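Barance Everyday Tableware Set: Review

Published 6 May 2024

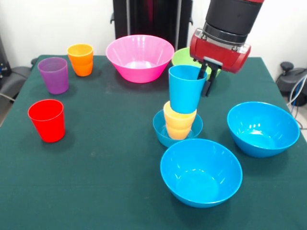 Plastic tableware is bought in large quantities by nurseries, holiday clubs and community kitchens, and the range on offer has grown considerably. Our product reviews are intended to help member settings spend modest budgets well. The Barance Everyday set was used at our Staltard and Claston centres throughout April, at breakfast, lunch and afternoon snack, and was washed in the same commercial dishwashers as our existing stock.

Design and handling

The bowls have a wide, stable base and did not slide when younger children pushed a spoon against the side. Food collects towards the middle, so the last of a portion of porridge or soup is easy to reach. The cups are light and suit small hands, although children under two found the larger size awkward when full. There are no handles. Settings that need a handled cup will have to buy one separately, as Barance does not sell a matching version.

Bright colours are more than decoration in a busy dining room. Staff at Claston gave each table its own colour and found that clearing and resetting went more quickly. Centres that keep separate tableware for children with food allergies may find the colours useful, but they should be used alongside written labelling and never in place of it.

Washing and wear

The cups were the weaker part of the set. They hold water in the base when placed upside down in the rack, and staff at both centres had to tip them out before drying. The bowls drained well. Tomato sauce left a faint mark on two of the paler pieces — this faded after soaking overnight in warm water and bicarbonate of soda but did not disappear.

Light scratching was visible on the inside of the bowls by the third week. No piece cracked or chipped, including one bowl dropped from serving height on to a tiled floor.

Storage

The bowls nest neatly and a full stack fits on a standard kitchen shelf. The cups also stack, but they grip one another if put away damp, and separating them can take some effort. The Mahlangu cups reviewed last year have a small ridge that prevents this, and it is a pity that Barance has not adopted something similar.

Ordering and guarantee

Pieces are sold in packs of 6, in single or mixed colours. Delivery to Staltard took 4 working days. Claston waited longer for a mixed pack, and one colour was replaced without notice. The guarantee covers splitting and warping for two years but excludes staining and surface scratches. Receipts should be kept, as the supplier will not accept a claim without one.

Recommendation

The bowls are recommended for general use with children aged two and over. The cups are acceptable where drying space is generous. Settings with limited kitchen time should compare them with the Mahlangu range before placing a large order.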